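Notebook, August, started 8:30 am

Finally got to the corner by the white cabinet. I have been looking forward to this more than a person should look forward to sorting cables. The goal for the day: everything loose goes into a cloth bag, every bag gets a tag, and the floor is for feet and wheels again.

Bags first. We had a pile of the black drawstring ones from the Petberg order, 14 in all, and I am completely sold on them. They squash flat, they don't crack like the plastic tubs did, and you can feel what's inside through the cloth (power brick, coil, brick again). Two of them had holes at the bottom seam. Set aside for mending, not tossed!

Sorting rule I settled on, after trying two worse ones:
power leads by length
data leads by connector
anything shorter than my forearm goes in the "shorties" bag, no matter what it is

I love the shorties bag. It took 39 pieces before lunch and still closed. Half of those had been living at the back of the Leitner shelf behind the solder.

10:50. Tags. The Fedo paper tags tear at the hole if the cord gets yanked, so I put a strip of tape across the top before punching. Works nicely on the first 5. Ran out of the wide tape, the narrow kind does it too if you fold it over. Pencil on the tags, please, so we can change them.

11:30. Tried hanging bags by the cord vs. laying them in a drawer. Hanging looks great for a minute and then the heavy ones slide down and drag the neighbors along. Drawer wins for bricks, hooks for anything light. The Furnitz drawer runners still stick on the left, a bit of candle wax helped.

1:15 pm. Floor round. I really like this part, you keep finding things. Picked up zip ties, a hex key, one very nice right-angle adapter I had given up on in spring.
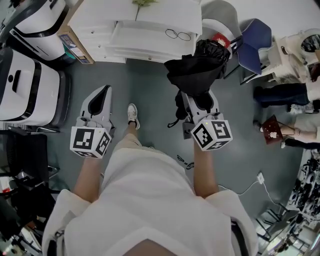 Bag in hand, a small black cable loop on the floor, a white plug in the floor socket with its thin lead running off. Glasses on the cabinet, and that sprig of green on top, which I'd vote to keep there.

Senad Stojanovska read this over at the bench and wrote underneath: please don't bag anything that is still plugged in, and put the adapters in their own bag, I can never find them among the shorties. Also the cords want a knot at the end or they pull out of the hem.

Good points, all of them. Knots done on 7 so far, a plain overhand is plenty. Adapters get their own bag tomorrow, tag already written.

Still open: mend the two seams, more wide tape, flatten cardboard, wax the other runner.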